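Closar Family Records – Set-up Guide
Section 4: Recording Origins, Peoples and Languages
Revised 3/12/20

Read this section before you type anything into the Origin field. Most of the bad trees we are sent to repair went wrong there, usually in the first hour, and usually with a label someone copied from a website.

4.1 What the Origin field is for

The Origin field holds what a record says a person was, in the words of that record. It does not hold what you believe the person was. If a parish book from Odoscombe calls a man "a Leka," you enter Leka. If the same man is called "Anness" in a later tax list, you enter that too, as a second line. The program will not complain. Older versions made you choose one, and we are glad to see the back of them.

4.2 Adding an origin

1. Open the person's page and choose Edit, then Origins.
2. Press Add Line.
3. Type the label exactly as the source spells it. Leave odd capitals alone.
4. Choose the source from the list. If it is not there, close the window and add it first (see Section 3).
5. Under Who Says So, choose Self, Official, Neighbor or Later Writer.
6. Press Save. The line shows in gray until a source is attached.

Note: Who Says So cannot be left blank. A clerk's idea of who counted as Leka and a family's own idea were often far apart, and a tree that mixes the two is not worth much.

Caution: Do not use Fill Down to copy an origin from parent to child. The command is there for place names. Used on origins, it will hand the same label to every descendant, including those who married out, moved away or never spoke the language.

4.3 The built-in list of peoples

The program comes with a list of 514 labels. Treat it as a spelling aid. It was put together from printed gazetteers, and those books copied from each other freely. Several entries that look like separate peoples are probably one people written down by different travelers. "Anness" and "Hill Anness" are the plainest case, and we have yet to see a record made in the hills that uses the second name.

To turn the list off:

1. Go to Settings, then Labels.
2. Clear the box marked Suggest As I Type.
3. Restart the program. The change does not take hold until you do. 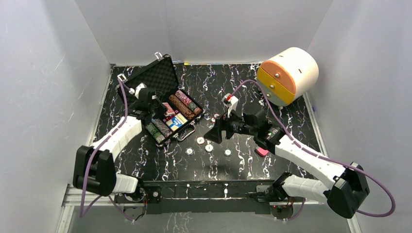 One user, Southbank22, wrote to say that turning the list off is bad advice for beginners, who will end up with Leka, Lekka and Leeka as three different groups and no way to search for all of them at once. The letter went on to say that a flawed list is still better than a private one.

We take the point about searching. The answer is the Group Spellings tool, which ties variants together without changing what you typed:

1. Go to Tools, then Group Spellings.
2. Tick each spelling that belongs together.
3. Pick one to act as the heading for searches.
4. Press Group.

Note: Grouping can be undone. Merge, on the same menu, cannot. Make a backup before you go anywhere near Merge.

4.4 Family stories about descent

Nearly every family has one. The founder came over the pass with his brothers, or the great-grandmother was a chief's daughter. Record the story, by all means – stories tell you what people wanted to be, and that is worth keeping. Put it under Traditions, where it will print in its own box and stay out of the descent chart.

1. Open the person's page and choose Traditions.
2. Write the story as it was told to you.
3. Enter the name of the teller and the year you heard it.
4. Leave Link to Chart switched off unless a record from the period backs it up.

Caution: A county history printed long after the event is not a record from the period. Neither is a festival program.

4.5 Language lines

Language is entered apart from origin, under Speech. Plenty of families in the Odoscombe registers are called Leka and signed their papers in something else. Enter what the paper shows. If a census gives a language for the head of the house only, do not give it to the whole household.

If you import a file from another program, the Speech lines may come in as Origin lines. Check the import report, and move any strays by hand before going on to Section 5.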